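Wieder ein Rechner, der angeblich nichts mehr taugt

Am Dienstag stand er im Flur, als ich nach Hause kam. Ein Dell, graues Metallgehäuse, dazu ein Zettel mit zwei Wörtern: »Zu langsam«. Kheri Lukumay hat ihn mir hingestellt, weil sie weiß, dass ich solche Kisten nicht wegwerfen kann, und weil der Wertstoffhof in Lolmont nur vormittags annimmt. Ich vermute, das zweite Argument war das stärkere.

»Zu langsam« ist in neun von zehn Fällen keine Diagnose. Es ist eine Stimmung. Wer jeden Tag auf einem Telefon herumwischt, das keine zwei Jahre alt ist, empfindet alles als zu langsam, was beim Einschalten noch ein Geräusch macht. Ich habe Kheri gefragt, was genau denn zu langsam sei. Das Hochfahren, sagte sie. Und das mit den Fotos. Und »überhaupt alles«. Gut.

Bevor mir jetzt wieder jemand schreibt, ich sei ein Nostalgiker: Bin ich nicht. Ich habe in den letzten Jahren genug alte Rechner zerlegt, um zu wissen, dass die meisten davon zu Recht in der Tonne gelandet sind. Mich stört nur, mit welcher Selbstverständlichkeit man heute einen Deckel zulässt, der sich doch so leicht öffnen ließe.

Ich habe mir zuerst angesehen, was ein Laden dazu meint. Bei uns gibt es noch genau einen, er heißt Simiyu und verkauft inzwischen hauptsächlich Hüllen und Ladekabel. Der junge Mann dort hat sich den Rechner nicht einmal beschreiben lassen. »Lohnt nicht«, sagte er, und dann hat er mir ein Komplettangebot gezeigt, mit Bildschirm, Tastatur und einem Servicevertrag, bei dem ich drei Mal nachfragen musste, was darin eigentlich der Service ist. Die Antwort war eine Telefonnummer. Für das Geld könnte ich sehr viele gebrauchte Speicherriegel kaufen und hätte danach immer noch eine Telefonnummer, nämlich die von Bakari.

Bakari Swai ist der Einzige in meinem Bekanntenkreis, dem ich bei Netzteilen glaube. Er hat früher bei Dusholm Büromaschinen gewartet und neigt nicht zur Schwärmerei. Am Telefon riet er mir zu drei Dingen: Stecker ziehen, eine Weile warten, und dann erst mal gar nichts tun außer hineinschauen. An den dritten Punkt halte ich mich meistens nicht. Diesmal schon.

Mein Misstrauen gegen Bürorechner großer Hersteller ist alt und leider nicht ganz unbegründet. Da wird gern etwas verbaut, das nur dort passt: ein Netzteil mit eigener Form, ein Stecker mit eigener Belegung, eine Lüfterhalterung, die es sonst nirgends gibt. Man merkt das immer erst, wenn das Ersatzteil schon auf dem Tisch liegt. Ich habe mir vor Jahren einmal ein Standardnetzteil für so eine Kiste bestellt, es am Abend stolz ausgepackt und am nächsten Morgen zurückgeschickt. Seitdem messe ich vorher, und zwar alles.

Umgekehrt muss ich zugeben, dass diese Geräte sich oft angenehmer öffnen lassen als das, was sich die Leute selber zusammenschrauben. Keine scharfen Kanten, an denen man sich die Knöchel aufreißt, und irgendjemand hat sich in einem Büro weit weg von hier überlegt, wo die Kabel langlaufen sollen. Ob das aus Freundlichkeit geschieht oder damit die Montage schneller geht, lasse ich offen. Ich tippe auf die Montage.

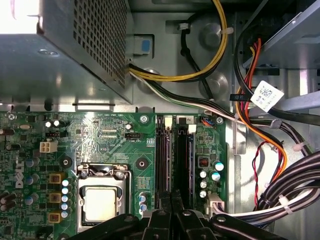
Netzteil, Kabelbündel, Platine. Der Prozessor sitzt in seinem Metallrahmen, rechts davon die beiden Speichersteckplätze.

Zu den Kabeln. In den einschlägigen Foren gilt so etwas ja als Schande. Wer dort ein Foto mit sichtbaren bunten Litzen einstellt, bekommt innerhalb einer halben Stunde erklärt, dass der Luftstrom leide und das Abendland gleich mit. Ich halte das für einen Glauben. Gelb, Schwarz, Grün, Weiß, ein Kabelbinder hier und einer dort, und gut ist. Mir ist ein Bündel, das ich mit den Augen verfolgen kann, lieber als ein hübsch verschwundenes, das ich für jede Kleinigkeit hinter einem Blech hervorpulen muss. Und ein weißer Kabelbinder kostet fast nichts, während gewobene Kabelsets in Wunschfarbe zu Preisen verkauft werden, für die ich früher Fahrrad gekauft hätte.

Beschriftet ist die Platine auch, das rechne ich ihr hoch an. FAN_CPU steht am Anschluss für den Lüfter, darüber PWR_SW und RST_SW. Das versteht man sogar ohne Handbuch. Ein Handbuch hatte ich natürlich auch gesucht, das im Netz gefundene hatte die falsche Sprache und im Anhang einen Schaltplan für ein Gerät, das meinem ungefähr so ähnlich sah wie eine Kaffeemühle.

Dann die Kondensatoren. Das ist bei alten Platinen mein erster Blick, und ich weiß, dass er manchmal etwas Abergläubisches hat. Es gab einmal eine Zeit, in der die Dinger reihenweise aufgingen, und seither beugt sich jeder Hobbybastler mit der Taschenlampe darüber wie ein Zahnarzt. Gewölbte Deckel, braune Krusten, solche Sachen. Ich habe bei diesem Rechner nichts dergleichen gefunden, weder bei den hellblauen neben dem Prozessor noch bei den silbernen weiter unten. Das heißt wenig. Ein Kondensator kann tadellos aussehen und trotzdem seinen Dienst quittiert haben, das geht auch Vorgesetzten so. Aber es war immerhin kein Grund, das Gehäuse gleich wieder zuzumachen.

Was also tun? Die übliche Empfehlung lautet: mehr Speicher, eine SSD, neue Wärmeleitpaste, und der Rechner läuft »wie neu«. Über dieses »wie neu« könnte ich eine eigene Serie schreiben. Kein alter Rechner läuft wie neu. Er läuft im günstigsten Fall so, wie er damals hätte laufen sollen, wenn man an der Festplatte nicht gespart hätte. Für Kheris Fotos und ihre Mails reicht das vermutlich aus. Für den Servicevertrag vom Simiyu reicht es nicht, der setzt ein Neugerät voraus, was mich überhaupt nicht wundert.

Beim Speicher bin ich vorsichtig. Zwei Steckplätze sind nicht üppig, da überlegt man sich besser vorher, was man hineinsteckt, sonst liegen hinterher die alten Riegel in der Schublade bei den anderen alten Riegeln. Ich besitze eine solche Schublade. Sie geht nur noch mit Gewalt zu. Bakari meint, man solle immer paarweise kaufen, ich meine, man solle erst einmal nachsehen, was das Programm im Alltag überhaupt braucht. Wir haben darüber gestritten, und keiner von uns hat nachgegeben.

Die Wärmeleitpaste ist auch so ein Thema. Es gibt Leute, die schwören auf den Punkt in der Mitte, und es gibt Leute, die das Kreuz nehmen, und beide können einem Messwerte zeigen. Eine Firma namens Ukismont verkauft jetzt eine Paste mit beigelegtem Spachtel und einem Tuch, das sich »Präparationstuch« nennt. Es ist ein Tuch. Ich habe es gegen das Licht gehalten, daran gerochen und dann das Küchenpapier genommen, mit etwas Alkohol, wie seit jeher. Von der Paste selbst habe ich eine kleine Menge in die Mitte gesetzt, den Spachtel habe ich für später aufgehoben. Mit ihm lassen sich ganz gut Etiketten abkratzen.

Für die SSD habe ich 37 Euro bezahlt, gebraucht, von einem Verkäufer, der mir glaubhaft versicherte, sie habe nur in einem Kassensystem gesteckt. Laut Auslesewert waren es 2.933 Betriebsstunden. Das kann stimmen oder auch nicht. Ich traue solchen Zählern so weit wie dem Kilometerstand bei einem Auto vom Parkplatz, aber die Platte hat den Test bestanden, und bei dem Preis ist das Risiko überschaubar. Die Daten von Kheri liegen ohnehin doppelt, darauf habe ich bestanden, noch ehe ich eine einzige Schraube angefasst habe. Sie fand das übertrieben. Das finden sie alle, bis sie einmal eine Nacht lang eine Steuererklärung suchen.

Der Umbau selber ist schnell erzählt. Deckel ab, alte Platte raus, neue rein, Stecker drauf. Ein Kabel war mir zu kurz, genauer: Es war so verlegt, dass es zu kurz war, und nachdem ich einen Kabelbinder durchgeschnitten hatte, reichte es plötzlich. Neuer Kabelbinder drum, weiter. Den Staub habe ich mit dem Pinsel herausgeholt. Druckluft aus der Dose benutze ich nicht mehr, die ist teuer, kalt und verteilt den Dreck gleichmäßig über die Wohnung, was manche für Reinigung halten.

Er fährt jetzt in 19 Sekunden hoch. Ich habe gestoppt, weil ich wusste, dass Kheri danach fragen würde. Sie hat nicht gefragt. Sie hat sich davorgesetzt, den Browser aufgemacht und gesagt, es sei schon besser, ja, aber die Fotos — die Fotos dauerten immer noch ein bisschen. Ich habe mir das angesehen. Sie speichert jedes Bild in voller Größe in einem Ordner auf dem Desktop, und zwar in einem einzigen, und das Programm baut jedes Mal brav alle Vorschaubilder auf. Daran ändert auch kein neuer Rechner etwas, und ich wage zu behaupten, der junge Mann im Laden hätte ihr das nicht gesagt.

Bleibt die Stromfrage, die in den Kommentaren sowieso kommt. Ja, ein neues Gerät verbraucht vermutlich weniger. Nein, ich rechne das nicht bis auf den Cent aus, weil ich diese Rechnungen kenne. Meist läuft der Rechner darin den ganzen Tag, und die Herstellung des neuen kostet seltsamerweise nichts. Kheri schaltet ihren abends für eine Stunde ein. Wer mir eine ehrliche Rechnung für eine Stunde am Abend schickt, mit allem, was dazugehört, dessen Rechnung lese ich gern.

Ungeklärt ist noch der Lüfter. Der brummt beim Einschalten kurz, beruhigt sich dann und brummt nach einer Weile wieder, ohne dass ich ein Muster erkennen könnte. Bakari sagt Lager. Ich sage, vielleicht vibriert nur das Blech. Nächste Woche lege ich ein Stück Filz dazwischen, und wenn es dann immer noch brummt, bestelle ich eben einen Lüfter und messe vorher die Löcher nach.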